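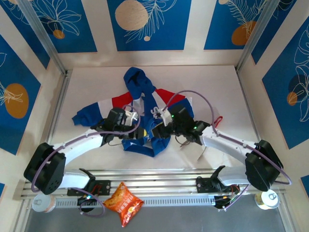

Divina Mercado reckons the dye bath ran too acid, and wants the pH meter recalibrated before batch 18. Jun 22, 2021. Wash fastness, Sison blue on polyester. Meter read 193 mV in the 4.0 buffer, offset noted.
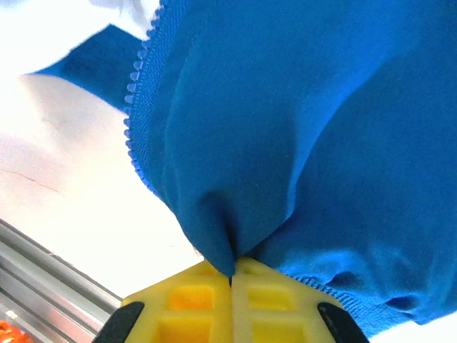 Repeated the rinse at 1,000 mL, 3 changes, same colour loss in the last one. Adjacent cotton strip stained, nylon clean. Grey scale readings still to enter.

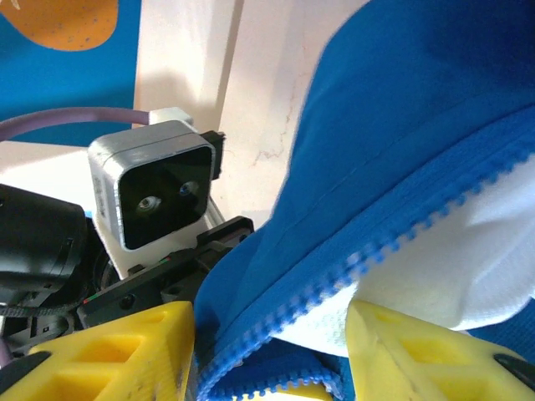
Ebise Abera would drop the cotton strip and rerun on nylon only. Left open.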